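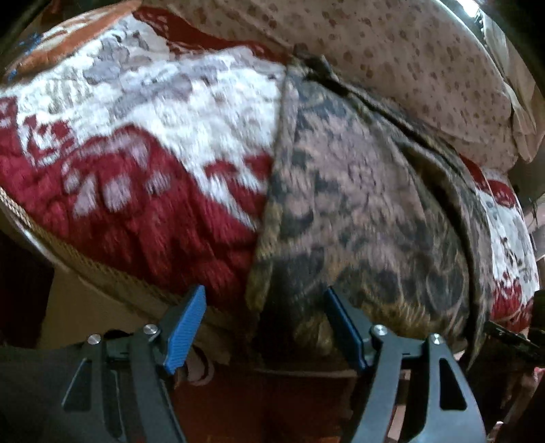
Pylyp Yatsenko

四月,下午,Porkutero 床品工作间

今天的工作是铺床,主要看红白毛毯和杂色小毯放在一起的时候怎么办。上次的记录是 Gun-woo Ok 写的,他只写了“太厚,不好叠”,没有写是哪一条厚,也没有写从哪一边叠。我现在把自己的做法写得详细一点,以后别人可以对照。如果有中文写得不对的地方,请 Yi-an Ma 直接在旁边改。

先说毛毯。红白的这一条绒很长,手感软,但是叠起来以后会自己鼓回来。我按照普通薄被的方法对折两次,它变成一个圆的包,不是方的。用手压下去,过一会儿又起来了。Bok-nam Ma 认为不应该压,应该卷,卷的时候把花纹放在外面,边上的浅色绳边朝下,这样绳边可以帮助看出哪里是毯子的边缘。我同意她的意见,因为绒面上的花很大,红色和白色混在一起,只看花纹很难找到边。

杂色小毯(灰、褐、粉混合的那一条)比较薄,也比较滑。我原来想把它和红白毛毯分开存放,可是柜子里的格子不够。Gerardo Mazza 建议把小毯塞在毛毯中间,取的时候一起取。这个办法可以用,缺点是小毯容易出皱,而且颜色暗,放在红色旁边有一点看不清它的角在哪里。找角的时候我用手摸,没有用眼睛看,这样反而快。

关于洗涤:标签上的字已经磨掉了,我们按照 Hwang 给的一般说明,40 度,不加柔软剂,洗完平放晾 24 小时。我对“平放”有疑问。毛毯这么大,晾架上放不平,中间一定会下垂。Clirnton 的旧晾架横杆间隔太宽,绒面上会留下一条一条的印子。请问谁知道有没有横杆更密的架子?我问过 Priller 的仓库,他们还没有回答。

铺床的顺序我也改了。以前是先铺毯子,最后放枕头,结果枕头压住红边,左右不一样高。现在我先把白床单拉平,再铺白底大叶子花的绗缝毯,让深红色的宽边正好停在枕头的下面,和床头平行。枕套是白底小玫瑰的那个,下边有一条很细的浅橙色的线,我用这条线和红边对齐。

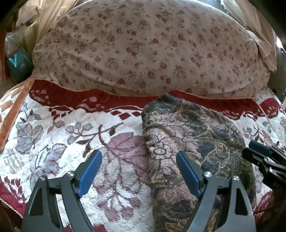 对齐的时候不要拉枕套的角,一拉,里面的枕芯就歪了。我用两只手从下面托住枕头,往床头的方向推,到位置以后再轻轻拍平中间。枕套中间有几条横的皱纹,拍不掉,我认为是枕芯比枕套稍微大一点的原因,不是没有熨好。Bok-nam Ma 说可以换大一号的枕套,但是大一号的没有玫瑰花的,只有纯白的,放在这条毯子旁边我觉得太冷清。这一点没有决定。

红边的方向还有一个问题。深红色的边不只在枕头下面有,在床的侧面也有,所以如果毯子转错了方向,从远处看好像也是对的,要走近才发现。我今天就错了一次,已经全部铺好,又重新来。建议在毯子背面靠床头的一角缝一小块白布做记号。Yi-an Ma 说她有线,我来剪布。

锈橙色的绒毯暂时放在床的一侧,没有收起来。它很容易粘白色的毛,和绗缝毯放在一起以后要用粘毛滚筒滚一遍。滚筒的纸快用完了,请写进采购单。

最后是杂色小毯放在床上的位置。我试了横放和竖放。横放的时候小毯盖住大部分叶子花,很可惜,而且两边垂下来的长度很难相同。竖放比较好:上边卷成厚厚的一道,右边拉成一条直线,下面的角让它从床边垂下去。左边还可以露出一窄条红白毯子。Gerardo Mazza 觉得窄条应该再宽一点,我觉得现在的宽度可以,再宽的话小毯就太靠右了。上边卷的时候要从中间向两边卷,如果从一边开始,卷到另一边会变斜,出现一道波浪一样的褶。 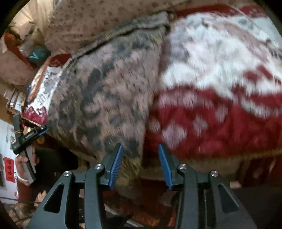 还没有做完的事

缝白布记号(Yi-an Ma 和我)。

再问一次 Priller 晾架的事。如果还没有回答,就用绳子在旧架子上多绕 4 道,先试一条不重要的毯子。

枕套:等大家都看过以后再决定换不换。请不要自己先换,不然我没有办法比较。

小毯的皱:打算挂起来用蒸汽,离布面远一点。Gun-woo Ok 提醒我绒面遇到蒸汽会倒向一边,要顺着毛的方向刷。刷子在窗边第 2 个抽屉里,硬毛的那把不要用,用软的。

柜子:卷好的红白毛毯放在最下面一格,杂色小毯仍然塞在中间。玫瑰枕套另外放,不要压在毛毯下面。

我明天上午不在,钥匙放在 Bok-nam Ma 那里。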